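Fernby Sky Group — Final Report
Seeing faces in crater photos: does the sun angle matter?
Samah Kamel, Wilson Tamayo, Remedios Tolentino
6 Feb 2023

What we wanted to find out

People keep finding faces and animals in pictures of the Moon and Mars. Wilson's idea was that low sun makes it worse. Long shadows, more edges, more "eyes". We wanted to test that on Moon pictures, no telescope needed.

What we did

Picked 200 crops of the Moon from public archives, half low sun, half high sun. Same size, all turned to gray. Each of us went through the whole set alone and wrote down anything we saw — animal, face, letter, whatever. No talking until all 3 lists were done. Samah shuffled the files so we couldn't guess which half a crop came from. Remedios did hers twice becuase her first list got saved over.

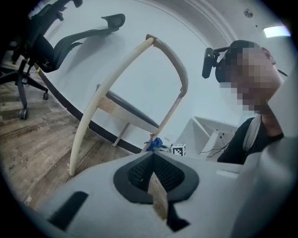
A crop only counted as a hit if two of us wrote the same kind of thing. "Dog" and "wolf" counted as the same. "Dog" and "face" did not. We argued over one that was either a duck or a boot and left it out.

Results

7 hits in the low sun half. 6 in the high sun half. So pretty much no difference, which was not what we expected. Most of the low sun hits were faces. The high sun ones were mostly letters, from bright rays crossing.

Problems

Only three people looking. We all knew what the project was about, so we were hunting for shapes. Some crops overlap at the corners, we noticed that too late. Also the gray setting in Stesteck made a few of the high sun crops very flat and hard to read.

Next time

More viewers who don't know the topic. Mr. Giraldo said to try the same crater at different sun angles, wich is a better test than what we did. Would like to start on that in May if we get the computer room. File list and all the score sheets are in the shared folder under Cabrera.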